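Reading time: 4 min
Last updated: April
Print | E-mail

3.2 Sorting station and container layout

The sorting task was carried out at a single worktable with a light, pinkish-beige top. Beverage containers were chosen as the test material because they vary in shape, stiffness and surface finish while remaining within a narrow range of sizes. Three material classes were defined: clear plastic bottles, glass bottles and metal cans. Each class was assigned to its own bin at the start of a session, and the assignment was changed between sessions so that position on the table could not be used as a stand-in for material.

The stock of containers was gathered over one month from the shared kitchens at the Sastcombe site. All items were emptied, rinsed and left to drain before use. Caps were removed from plastic bottles and recorded as separate items, as in most municipal schemes. Labels were left in place. Earlier work with the Flinik item set used containers with the labels stripped, and we considered this unrealistic for household waste, where wrapped labels are the usual condition and often cover most of the side wall.

The complete stock held 400 containers. From these, 3,000 placements were scheduled, so that a given item appeared in several sessions. Items that became too damaged to hold their shape were withdrawn and replaced by items of the same class. Crushed cans were an exception. A can that had been flattened or bent before collection was kept in that state and tagged as deformed, and deformed cans were entered into the schedule alongside intact ones.

3.3 Bins

Rigid plastic tubs were used in the pilot and later dropped. Light cans bounced on the tub floor and in some cases left the tub, which made the final position hard to score. Fabric storage bins gave a softer landing and were used for all sessions reported in this section. They are open at the top, gray on the outside and lined in a darker color. The dark lining provides good contrast for clear plastic, which was difficult to see against the pale table.

Bins were placed side by side in a row. They were not fixed to the table, and small shifts during a session were allowed. A bin was returned to its starting place only when it had moved far enough to touch the table edge. The narrower bin was included to test whether a smaller opening would raise the rate of items left resting high in the bin.
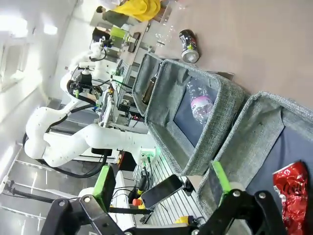
Figure 4. Fabric bins and beverage containers on the worktable.

An item was scored as placed when its full length lay inside the walls of a bin. Items resting near the rim were scored as partial, and items lying on the tabletop as unplaced. Film, loose caps and other small pieces were left out of the main count and logged under a residual class, following the Rusteo coding sheet.

Scoring was done at 15 points in each session and again at the end. Where two coders disagreed, the entry was marked as open and reviewed against the Hầu guidelines for mixed household waste. A subset of 100 entries was coded a second time to check consistency. Results by material class are given in Section 4.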